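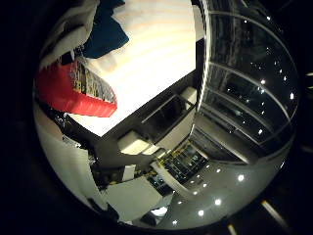 *Navy cloth on the white surface, with the red piece and its printed top to the left.*

# About Lachance

Lachance is a sorting, folding and packing service for households. We work through cupboards, linen closets and display cabinets, pack what is leaving, and put the rest back where people can find it. Most of our customers are moving, combining two homes, or clearing the home of a parent.

Radwa El Fassi started the business after several years of packing china and glass for a moving company. She noticed that families were paying to ship boxes they had never opened after the previous move, and that the moving crews had no time to help them choose. She took on her first jobs alone, on evenings and in school vacations, and rented our present workroom on Ulurness Street two years later. There are now 39 of us, counting part-time packers.

## What we do

**Linens and clothing.** We sort by use first and by size second. Sheets are folded as sets and kept inside one of their own pillowcases. Tablecloths are rolled if the customer has the shelf depth for it and folded in thirds if not. Towels go back with the fold facing out. We do not iron, but we will set aside anything that needs it and label the stack.

**Display cabinets.** Each shelf is photographed before anything is touched, then emptied from the top down. Small pieces are wrapped one at a time and packed by shelf, so that a cabinet can be set up again in the same order at the other end. Glass doors are wiped inside and out while the shelves are bare.

**Boxes, tins and trays.** Many homes have a good number of printed boxes and trays that were saved for their looks. We ask about each one. If it is staying, it gets a use, such as sewing supplies, batteries or letters, and a label on the short side.

**Drawers of small things.** These take longer than customers expect. We charge for them by the hour and give an estimate before starting. A kitchen drawer and a desk drawer are quoted separately.

## How a job runs

The first visit is free. One of our leads walks through the rooms with you, opens what you want opened, and writes up a work list. You get the list by email with a price for each room, and you can strike out any line.

On the first working morning we clear one large flat surface and cover it with a clean sheet. Everything that needs a decision goes there. Cloth is kept on one side and hard items on the other, and we bring you a batch at a time. Most people can manage two hours of deciding before they need a break, so we plan the day that way and do the wrapping in the afternoon.

Nothing leaves the home without a signed slip. The slip lists where each box is going: the new address, a relative, a donation center or the recycling yard. We keep a copy for one year.

Last year we completed 211 household jobs and packed 1303 boxes of glass and china. We keep the china count separate because our insurance asks for it.

## Materials

We use plain newsprint for wrapping, with no ink, and double-wall cartons for anything breakable. Cartons come in three sizes. We stopped using the largest size for books in our second year, after too many split bottoms and one strained back.

Labels are from the Bisilis system, which we set up in our own workroom. Each room has a color and each box has a number, and the number is written on two sides and the top. The matching list goes home with the customer on paper. Customers who have a storage unit get a second copy for the unit door.

Clean cartons can be returned to the workroom for a partial refund. Please flatten them and leave the labels on.

## Where we work

Our main area is the town of Clivus and the villages along the river. We take jobs farther out when they run for three days or more, and travel time is listed on the quote. Apartments without an elevator are fine, but tell us the floor when you call so that we can send enough people.

May and August are our busiest months. For those, please get in touch six weeks ahead. At other times of year we can usually make a first visit within ten days.

## Working here

New packers train in the workroom for a week, mostly on wrapping and folding, and then go out with a lead until both agree they are ready. Hours are 8:30 to 4:00 with a paid lunch. Experience with linens or glass is useful but not required. Applications can be dropped off at the workroom or mailed to the Ulurness Street address, marked for Radwa El Fassi.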